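How Brokodmont Said No
Term project, Modern Political History
Hertta Kemppainen

My grandmother kept a tin box of leaflets under her bed, and I suppose this report began there. She grew up in Brokodmont, a mill town that refused to pay a new bread tax and kept on refusing, very politely, for 16 weeks. I wanted to find out how a town that small managed it.

Most of my reading was done at breakfast, with the Postia newspapers spread out on the table. Postia was the only paper that covered the protest from start to finish, and its archive holds 30 issues that mention it.
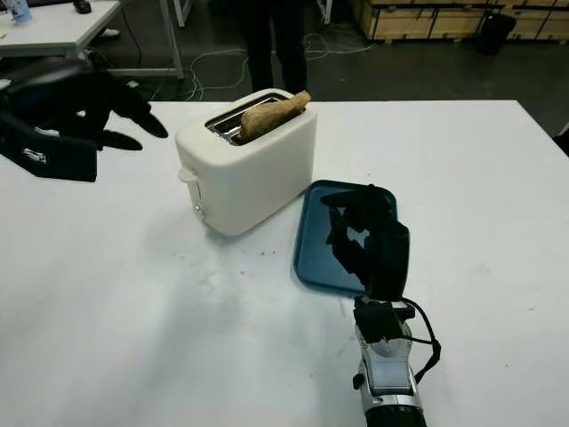 The best source, though, was the petition itself. It carries 1,269 names, and I read every one of them — slowly, I admit, as the handwriting is a trial. Whole families signed together, and in the Ciron district entire streets appear in house order, so I believe the sheets were carried from door to door.

The governor sent 2 letters in reply. The first was a threat, and the second, dated September, quietly dropped the tax. Kokkonen, the mill company, had by then stopped collecting it anyway, and I would have liked to see its account books, but they are closed to students.
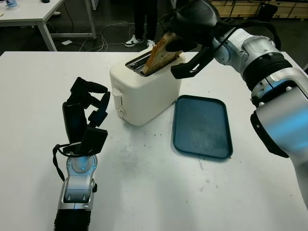
Fig. 2. A gripper holding a slice of toast in a two-slot toaster.

My grandmother's name is on sheet nine, in pencil.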